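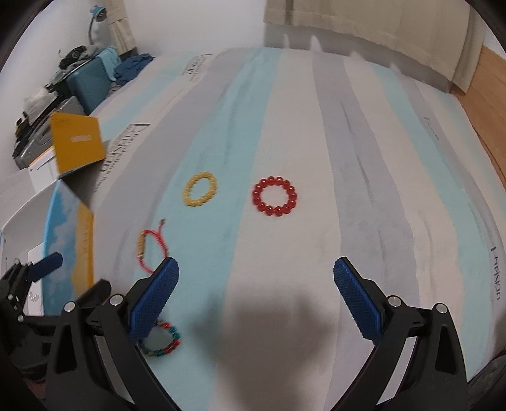
Figure 1. Sorting small items on a bed: four bracelets, two gripper fingers with blue pads, nothing held yet.

Unit 5. Can machines do the chores yet?
Instructor: Akua Laryea. Notes revised 4 June 2018.

5.1 What we mean by a chore

A chore is a job that a person does without much thought, in a place that was not set up for it. Picking up jewelry and putting it in a box is a chore. Welding the same seam all day in a fenced cell is factory work, and machines have done that for decades. This unit is about the first kind.

5.2 Why small loops are hard

Look at Figure 1 again before you do the reading. A beaded bracelet has no fixed shape. The red one lies in nearly a perfect ring, the yellow one in a tilted oval, and either could be pushed into something else by a light touch. A grasp planned for one outline may fail on the next.

Contact is the second problem. The fingers have to come down low enough to catch the beads, and the sheet is soft. Too high and they close on air. Too low and they pinch cloth along with the bracelet. On a hard bench the table height is known in advance. On a mattress it changes when anything presses on it.

Third, seeing. One finger hides a small part of the braided cord and covers part of the multicolored bracelet. The sheet has stripes, wrinkles and printed lettering, all of which a vision system has to learn to ignore. Glossy beads also throw back small highlights, and these move when the viewpoint moves.

5.3 A worked case: the Villanueva trials

Tobias Wojcik and Leilani Delacroix ran a two-finger arm on a tidying task with bracelets, keys and hair ties. The arm made 196 attempts on a bedspread and lifted the item cleanly in 118 of them, a success rate of 60 percent. Most of the failures were pinched cloth. A second group was items that came up and then slipped off one finger – the fingers met inside the loop and did not close on the string at all.

Note that "lifted" is not "put away." Of the 118 lifts, 63 ended with the item in the right tray. Use that number when someone asks whether the chore got done. It comes to 32 percent of attempts.

5.4 The shop floor version

Cleteck has the same trouble with rubber O-rings. Their fix was to change the place: a flat tray, plain gray, with each ring in its own pocket. That works well in a shop. Few people will do it to a bedroom.

5.5 For next time

Read Pettigrew, chapter 3, on soft contact. Skip the section on suction cups.

Write one page on a chore from your own home. Say what would count as finished, and list two ways a two-finger gripper could fail at it. Hand in to Clyde Nguyen-Tran by the first meeting in July.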